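Coatings and Finishes, Unit 4: Why White Surfaces Go Yellow
September 17, 2021
By Kerttu Heinonen
11 shares | 3 comments

These notes cover the second half of the unit. You should already have read the section on binders and pigments, and know the difference between gloss, satin and matt as measured at 60 degrees.

4.3 What yellowing is

A white finish looks white when it scatters all visible wavelengths back to the eye in nearly equal amounts. Yellowing is a loss of reflectance at the blue end. The pigment, normally titanium dioxide, changes very little. The change is in the binder, where oxidation produces groups of atoms that absorb blue light.

Alkyd paints yellow most. They dry by reacting with oxygen, and that reaction carries on slowly for years. Acrylic binders have no such drying step and stay whiter. Two-part polyurethanes fall into two groups: the aromatic kind yellows quickly in daylight, the aliphatic kind hardly at all.

4.4 Light and dark yellowing

Sunlight damages many binders, but in alkyds it also bleaches the coloured products. A door painted with white alkyd will often be yellower inside a cupboard than on its outer face. Ammonia from cleaning products makes dark yellowing worse. Students regularly get this the wrong way round in the written paper.
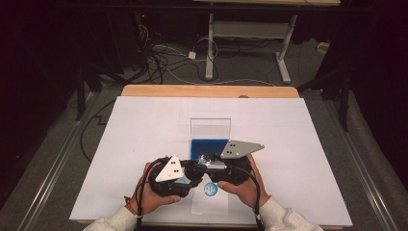

Colour difference is measured against a reference, and the reference must be kept under known conditions. Readings are taken on the b* axis, where a rise means a shift towards yellow. By eye, the background matters a good deal: a large white board laid on a light wooden table, with a narrow tan strip of the wood left bare along the far side, gives the eye a warm tone to compare against, and a slightly yellowed white may still pass as clean. Place the same sample on fresh white card and the shift becomes plain. Visual grading is therefore done on neutral grey.

4.5 Test schedule

Panels for the Skisis exercise are exposed for 538 hours. Take a reading at the start, then at every 30 hours. Keep one panel of each binder in a closed drawer — it is the only check you will have on dark yellowing. Record the lamp type, and wipe the panels with distilled water only.

Reading: Ouazzani, course reader, chapter 2.

Comments (3)

Vy Hoàng
Is the drawer panel read on the same days as the others, or only at the end?

Kerttu Heinonen
Same days. Put it back straight after the reading.

Thư Lưu
The August version of 4.4 had a table of binders. Could it be put back? I was using it for revision.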